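About us

Hello, and thanks for clicking on the page everyone usually skips! I'm the person behind Cargate, a small clothes swap and mending shop that started life in my spare room and now has a proper front door, a bell that sticks and a kettle that's never off for long.

I'd worked in offices for years and I was buying far too many clothes. One wet March I emptied my wardrobe onto the floor and counted 74 tops. Seventy-four! I wore perhaps a handful of them. I put up a note in the launderette asking if anybody fancied a swap, made a big pot of soup and hoped for the best. People came with carrier bags, stayed till gone ten at night and went home with different carrier bags. So we did it again the next month, and the one after that.

It works the same way now, only with more hangers. You bring in what you don't wear, we give you tokens for it, and you spend them on the rails. We took in 3,036 pieces last year and found new homes for nearly all of them. The odds and ends that were too far gone got cut up for patches - I've a drawer of denim squares that could reroof a shed. 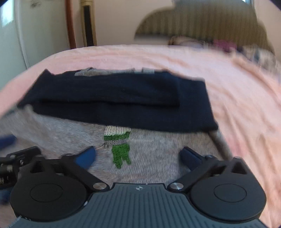
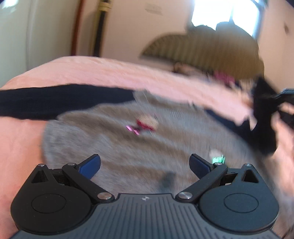 Words by the owner, Cargate

The mending side came later, and by accident. A regular brought in a coat with a torn lining and asked if I knew anyone who could fix it. I said I'd have a go (I'd done a bit of sewing at school and thought how hard can it be) and it took me four evenings and a lot of muttering. She still wears it, bless her. These days there are two of us at the machines and we're a good deal quicker. Hems, zips, moth holes, elbows, all fine. We don't do wedding dresses or leather, so please don't be cross when we send you round the corner.

You'll see a few names dotted about the shop. Atness is our children's rail, where everything costs one token whatever it is, because they grow out of it by teatime anyway. Zodik is the old sewing machine in the window, named after the sticker somebody had put on it before I bought it. And Tôn is our Welsh-language stitching evening, which began with a couple of friends wanting to practise and now fills every chair we own. Learners are very welcome and so are people who can't sew a button.

Our mailing list has 796 people on it at the moment. I write it myself, so it turns up when it turns up - mostly new stock, swap dates and the odd moan about moths.

If you're bringing things in, wash them first and check the pockets. We've found keys, a retainer and half a flapjack. Drop-offs are any time before four, and there's a bench outside if we've got a queue.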